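27 August 2019

I meant to write this last night, but I fell asleep on top of the covers with my shoes still on, so it will have to be this morning with coffee, before Leire comes by to pick me up. My shoulders are sore. I keep forgetting that sitting in a chair and moving your hands slowly for hours is real work, and then the next day my neck reminds me.

So, yesterday. It was a tissue box day from start to finish. Inmaculada had written the task on the whiteboard in her lovely round handwriting - "pick up the box with the left, bring it to the middle, right hand takes it, right hand puts it in the red tray" - and when I read it I thought, well, that's easy, we'll be done by lunch. I have been at Leltari since January and I still think that every single time.

The first hour was all me and I was terrible. When you drive the arms from the chair, the picking up is the part that feels natural. You come down, you close, you lift, and you feel very clever. The meeting in the middle is another matter. Your own two hands have known each other your whole life and find each other in the dark, but these two only know what I tell them, and I was telling them slightly different things. I squashed one corner of the box. I dropped it twice on its face. Once I let go with the left before the right had properly closed, and Karine, who was only passing through with her lunch, said "oh!" so sadly that I felt I'd dropped something of hers.

Yaneth is so much better at this than I am, and so patient about it. She sat down next to me and told me to stop watching the box. Watch the fingers that are waiting, she said, and let the box come to them. She also has a little trick of stopping completely just before the handover, one full breath, so that whatever is learning from us gets to see a clear stop there and not a kind of nervous wobble. I tried it her way and got three good ones in a row. I was so pleased that I saved a view from the head camera to put in here, and I've printed it small and taped it in. 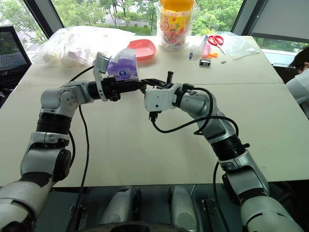
Left and right meeting over the table, me at the controls.

I like looking at it now that I'm not the one holding my breath. You can see the usual clutter at the back, the scissors and the pens and all the rest. I asked Begoñe once whether we shouldn't tidy that up, and she said no, leave it be, people's tables are a mess and the arms may as well get used to it. I have thought about that a lot while looking at my own kitchen table, which has been covered in seed packets since spring.

After lunch we switched to doing it by hand. I mean really by hand, where you put the arms in the soft mode and take hold of them by the wrists and walk them through it, like teaching a child to stir a pot. I love that way best, even though Inmaculada says the recordings come out rougher. You can feel how heavy they are, and how politely they go along with you. The trouble is that one person can't really do both arms without getting in a tangle, so Leire took the left and I took the right and we had to agree on everything out loud. Ready, ready, now, no wait, now. We sounded like two people trying to get a sofa up a staircase. By the end we weren't talking anymore, just nodding, and those were the good ones.

We finished with 16 that Inmaculada was willing to keep from the chair, and five from the hand guiding. She had hoped for more of the second kind, I think, but she was nice about it. The goal for the week is 100 of everything put together, and I said we'd get there, mostly to hear somebody say it. Then we sat on the step outside under the trees and Leire shared her peaches, which were so ripe that we had to lean forward to eat them.

The last thing we did, almost at six, was let it try on its own with what it had from the week before. I sat on my hands. The left came down, closed, and lifted, all very smooth, and brought the box along to the middle, and then it stopped. One full breath. It was Yaneth's pause! I grabbed her arm. The right came in too high and missed, and the left went on holding the box there, waiting, until Begoñe ended the run. So it isn't there yet, and the screen just said "failed" in the plain way it says everything. But I knew that pause, I'd been copying it all day, and it gave me a funny feeling, a bit like hearing your sister's laugh come out of her little girl.

Yaneth pretended not to care and then told the story to Karine on the way to the cars, with gestures.

I called Mama when I got home and tried to explain it to her. She wanted to know why a robot needs to pass itself a tissue box, and whether it had a cold. I'm going to tell Yaneth that one today.

Must remember: bring the flat cushion for the chair. Ask Inmaculada if I can come in higher with the right, maybe from a little behind. Give Leire back her container. Also I promised to swap with Karine one day next week and I have completely forgotten which, so I need to ask her without letting on.

That's Leire honking. More tonight if I can keep my eyes open.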